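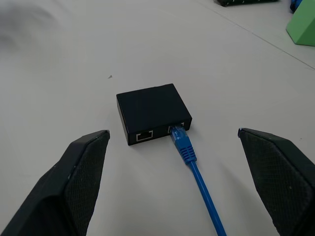
Senga Paterson wrote in to say that the figures in my last post on the Moncrieff Road closure were for the wrong week, and that the council's count was taken while the primary school was shut. She is right on both points. The corrected figures follow.

The tube counter at the Bamasbridge end logged 3,115 vehicles on the Tuesday of the first full week of term. The same counter logged 1,368 in the week I quoted. I had taken the lower number from the summary sheet, where the dates are given in a footnote, and did not check it against the appendix.

The difference matters for the proposed bus gate. The officers' report assumes that traffic displaced from Moncrieff Road will use Vinholm Lane, which narrows to a single track for 200 metres past the old dairy. There are two passing places. The report treats the lane as having spare capacity at all hours, and that assumption rests on the holiday count.

I have asked the highways team three things: whether the model was re-run with term-time data, whether the Nimurell housing site was included, and why the speed survey stops at the 30 sign when the trial limit of 25 starts further up. The reply to the first was that the model is "considered robust". The second and third have not been answered.

Senga also asked whether delivery vans would be exempt. The draft order exempts buses, taxis, cycles and emergency vehicles. Vans are not listed. Access to the yards behind the chemist would be from the north only.

Objections have to be in writing and must quote the order number, printed at the top of the yellow notices. The notice by the post office has come down again, but the one on the bridge was still up on Saturday.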